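Search this site Go

Category: Course notes › Materials and Structures › Plant fibres

Unit 4: Woven cane and rattan in small goods

Rattan is the stem of a climbing palm. Unlike bamboo it is solid throughout, and it can be bent to a tight radius once it has been steamed or soaked. The outer skin is stripped off and sold as cane. The remaining core is drawn through dies into round or flat lengths, and the trade calls this material core or reed.

4.1 Terms

Stakes are the fixed members of a woven panel. Weavers are the lengths that pass over and under them. Stakes should be thicker than weavers, or the panel will distort as the weave is packed down. In plain weave the weaver passes over one stake and under the next, and an odd number of stakes is needed if a single weaver is to be carried round continuously. With an even number, two weavers are worked in turn — this is called chasing.

4.2 Openings and corners

An opening in a flat panel interrupts the load path of every stake it crosses. The cut ends must be turned back into the weave or bound to a rim. A long narrow slot is weaker at its ends than along its sides, and binding should begin and finish on a long side. Square corners are harder to hold than round ones. Most makers work over a light frame, with an upright at each corner and the weavers bent sharply round it. 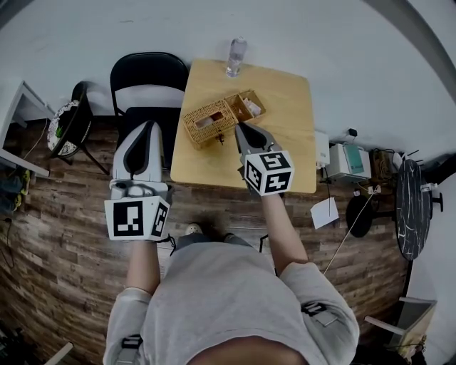 Compartments joined side by side may share a wall or be made separately and lashed. A shared wall uses less material but ties the two parts together, so shrinkage in one pulls on the other. Lashed units can be replaced singly. In the Sallcombe exercise you will make one joint of each type and load both to 20 N at the free edge.

4.3 Moisture

Core swells across its width when wet and changes very little in length. Panels woven damp will loosen on drying and must be packed a second time. Record the mass of each sample before soaking, after soaking and after drying. The Sallcombe sheet assumes a relative humidity of 68 per cent in the store. If your reading differs, write it beside the table and do not correct the results.

4.4 Work to hand in

Two joints, labelled, with a drawing of each at full size. A written account of up to 600 words, covering the choice of stake spacing and any failure at the binding.

Handout revised 3 May 2022

Tags: rattan, basketry, joints, moisture

Shares 20 Comments 0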